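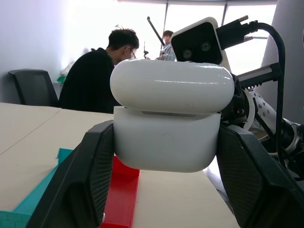

Home Talks Notes Archive Contact

Packing Small Electronics: Speaker Notes
Dayana Londoño, Mtshali Reuse

Before starting: check that the clicker works, put the water somewhere other than next to the laptop. Slides 1 to 3 can go fast if we start late.

Slide 1. Title

Say who I am. I run the packing side at Mtshali Reuse. We take in used small electronics, check them, and mail them to the people who bought them. Tharun Pillai does intake and will take questions on testing at the end. I only know about the part between the shelf and the mail truck.

Slide 2. What we send out

Last August we mailed 708 orders. Most of them were a single item that fits in one hand: earbud cases, handheld consoles, chargers, card readers. Over the full year the count was 2,030, so August was a heavy month for us. It was also the month with the most complaints, and that is where this talk comes from.

Pause here for the first show of hands. Who has received something small in a box that was much too big?

Slide 3. What people complained about

Read the categories off the slide. Scuffs came first. Then rattling. Then missing parts, which mostly meant the part was in the box and got thrown out with the paper. Silvana Siqueira went through the messages one at a time and wrote back to the people who thought something was missing. Many of them found it.

Slide 4. Glossy plastic

Earbud cases are the worst for scuffs. The lid is usually shiny and shows every mark, and buyers look at the lid first. A case can have a few faint smudges and one tiny scratch on the body and still be a good used case, but it has to be in the listing. If it isn't in the listing, the buyer thinks we did it.

What we do now:
Wipe the case with a dry cloth before it goes in the bin.
Check the seam between lid and body for grit.
Look at the hinge side as well as the front.
Write the marks on the order slip in plain words.

We used to write "grade B" on the slip. Buyers asked what grade B was. Cirilo Chávez asked too, and he works here.

Slide 5. Lids that open in the mail

A case with a weak lid will open inside the box. The buds come out and hit whatever else is in there. We put a paper band around the case, one turn, taped to itself and never to the plastic. Tape on glossy plastic leaves a line of glue that takes longer to clean than the whole order took to pack. If someone asks about rubber bands: we tried them and stopped, they marked the white ones.

Slide 6. Handhelds

Lay the console flat with the screen up until you are ready to wrap it. The sticks are what get damaged. Two layers of soft wrap over the sticks, then one sheet across the whole front. Power it all the way off. Jhair Restrepo once opened a box that was playing music.

Skip the story about the wrong battery unless there's time.

Slide 7. The table

Move to the table slide and leave it up for this part. I want to talk about distance. When we timed the packing, a lot of the minutes were spent reaching and walking. Tape was on a shelf behind us. Flat boxes were in the hall. We lost up to 40 minutes in a shift going to get things, and that was on a day with no problems. 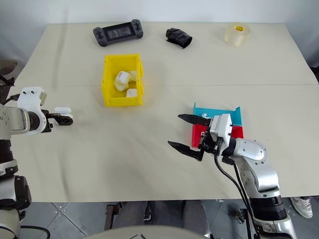 Slide 7: yellow bin for small pieces, packing tape on the back row, two-color box on the right.

Points for this slide:
A light tabletop helps with dark things. A black cable tie on a black mat is gone. It's less help with small white pieces, so those live in a bright bin until they are packed.
The open bin has no lid on purpose. You can tell at a glance if something is still in it.
Tape stays on the table, at the back, standing on its side. Lying down, the loose end sticks to the surface and you pick at it.
The box goes close to you with the flap up. You should be able to load it without moving your feet.
Soft things go at the back with the tape. They drift forward during the day and somebody has to push them back.

Slide 8. Boxes

We were buying four sizes. We now buy two. The small one takes an earbud case with padding on every side. The larger one takes a handheld. We bought 300 of a middle size from Guvix and still have most of them, so if anybody wants some, see me after.

Fold the box before you bring the item over. With the item in one hand you fold badly, and then the flap won't sit flat under the tape. Run the tape past the edge by the width of two fingers. Press it down, don't just lay it.

Slide 9. Small parts in the box

Spare tips, a short cable, a stylus: these go in their own bag, and the bag is taped to the inside of the flap. Buyers open the flap first. Since we started doing that, Silvana gets far fewer of those messages. I don't have a clean number for this and should say so if asked.

Slide 10. What we have not solved

Padding made of paper takes up too much room on the table.
Labels from the Astar printer curl in warm weather.
New people pack too tight. A lid pressed hard from above can crack at the hinge. I show them by hand and it still takes a week or so.

Slide 11. Questions

Tharun comes up here. If there are no questions, ask how other groups store flat boxes, because ours are still in the hall.

Thank the hosts at Telard. Remind people the sign-up sheet is by the door.

Related talks
Labels That Stay On
Wiping Down Used Plastics
How We Write a Listing
Setting Up a Two-Person Packing Table
Intake Notes, Tharun Pillai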